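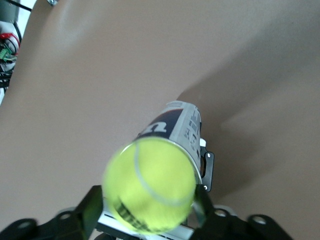
Nasrin Rezaei has grown climbing beans on the allotments at Grirkholm for ten years, and she still puts in more than her household can eat. Her plot runs downhill to the railway fence. By the time I visited, the canes were up in two long rows and most of them were capped, some with old yoghurt pots and some with a tennis ball, bright yellow-green with the pale seam curving round it. "You want a colour you'll see when you bend down," she said. "I bent down once and didn't see the cane. It got me just under the eyebrow." She cuts a small cross in each ball with a craft knife and pushes it on.

She grows two kinds. Normont is a flat green runner that she has saved seed from every year, and Magesa is a purple climbing French bean she swapped for some leeks. The runners do better in her soil, which is heavy and stays cold well into spring. "Magesa sulks," she said. "If I put it out when the runners go out it sits there and the slugs have it. So it waits in the greenhouse until the nights are warmer."

I asked whether she sows indoors or straight into the ground. She has tried both. Direct sowing gave her gaps all along the row, and she blames mice for most of them. Now everything starts in deep pots, three beans to a pot, and she plants the lot out without splitting them. She digs the trench in March and fills the bottom with kitchen peelings and torn cardboard. "My neighbour says it makes no difference. His beans are as good as mine and he's never dug a trench in his life. I like doing it."

Watering is where she is strict. The flowers drop if the roots dry out, in her experience, and once that has happened you lose a fortnight of picking. She waters at the base in the evening, a full can to every few plants, and doesn't bother spraying the flowers. "I did that for years because my mother did. I stopped one summer when the hose split and got the same beans."

Last year she kept a tally for the first time, on the back of the shed door. It came to 700 pods from the runners alone, and she stopped writing them down before the end. Most were given away. The rest she slices and freezes without blanching, which she admits is lazy. "They go a bit soft. They're going in a stew anyway."

The last pods stay on the plants until they rattle. She shells them at the kitchen table and keeps them in paper envelopes. This winter she wants to try a third bean, a dwarf called Cumo, along the edge by the path, where there is no room for canes.

Related articles
Saving your own bean seed
When to dig a bean trench
Slugs on young plants: what our readers do
Growing leeks in heavy soil
Plot visits: more from Grirkholm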